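Home / Inside Prustex / Galleries / Dish return, September

The dish station at Prustex

Prustex feeds its own people at lunch, and for as long as anyone can remember the bowls came back to a hatch where a person put them in a rack. Since spring we have been teaching a pair of arms to do the racking. The project is called Drostum, a name that came out of a meeting I was not invited to. I was invited to write the gallery page. Pictures first, then notes from the people who work beside it. 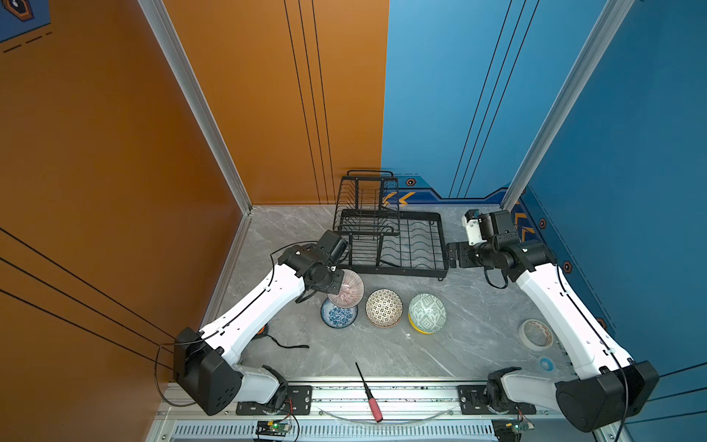
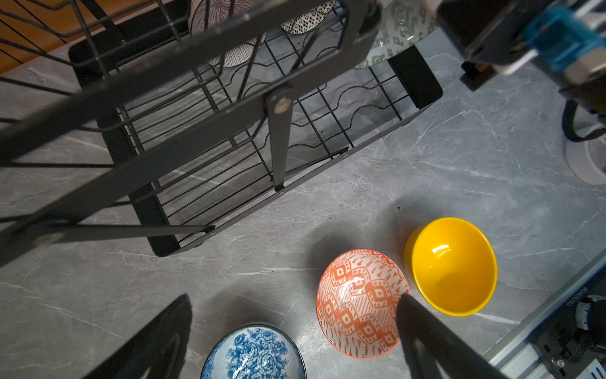
Bowls and the black rack on the practice bench, two views.

On the bowls
None of them match, and that was Matilde Barros's doing. The first set was plain white and all one size, bought new, and the arms got rather good at it. Matilde has run the dish room for longer than we have had this building, and she came down, watched for the length of a coffee and asked where we'd found a canteen like that. The next morning she brought a crate of what people really eat out of. Stripes, flowers, a yellow one. Progress went backward for two weeks and everybody was very polite to her about it.

On the screwdriver
The first picture has a red-handled one lying on the floor of the cell, along with two rolls of tape. Nayeli Rosales, who looks after the arms, has a rule that tools go back in the drawer before a run. She wrote the rule. She has asked me to mention that she also owns the screwdriver.

On speed
The lunch service sends back 200 bowls on a busy day. Matilde can rack a tray of them while arguing with someone in the corridor. The arms can't argue, and they are not yet in a position to comment on the tray. The target in the project plan is 70 percent of the lunch load, the remainder being anything with a handle, anything with soup in it, and the enormous salad bowl from Accounts, which has never fitted in any rack and gets washed out of spite.

On who does what now
This was the part people asked about at the open session, so I'll give it more than a line. Two people worked the hatch before and two people work it now. What has changed is the middle of the shift. Racking used to be the job you gave to whoever was newest, and you learned the room by doing it: which shelf, which cart, who takes their break when. New starters now spend part of that time with Nayeli, guiding the arms through pickups and marking the ones that went wrong. Some like it. One told me it was the first job where he got to grade somebody else.

The complaint I heard most was about the talking. The hatch was where you found out what was going on in the building, and it's hard to keep up a conversation when half of your attention is on a gripper and a bowl. Matilde has moved the kettle closer. That has helped more than anything in the project plan.

Wrists get a mention too. Several of the dish room staff have had trouble with theirs over the years, and if the arms take only the dull repeated lift from counter to rack, that would be worth having. Management's slides put this on page 2, after the savings. The dish room would have put it first, and told them so.

On the rack
Black wire, bought from Clerby, and the second one we tried. The slots on the first were too narrow for Matilde's crate. If you look at the second picture you'll see three dishes standing up in it, including a big pale plate with green leaves on it that has its own following upstairs. Please stop asking whether you can have it.

On the marble
It's a pattern. We did not spend the training budget on a countertop – I have now answered this by email, in the elevator and once through a bathroom door.

What's next
Cups, if Nayeli gets her way. Matos, who supply our carts, are sending a lower model so that the bowls can arrive at bench height, and the dish room would like it known that they asked for a lower cart years ago, on behalf of human beings. It's on order.

Anyone who wants to try guiding the arms can put their name on the sheet by the hatch. Mornings before 10 are best. Bring a bowl if you have an ugly one.

Back to Galleries | Next: Loading bay repaint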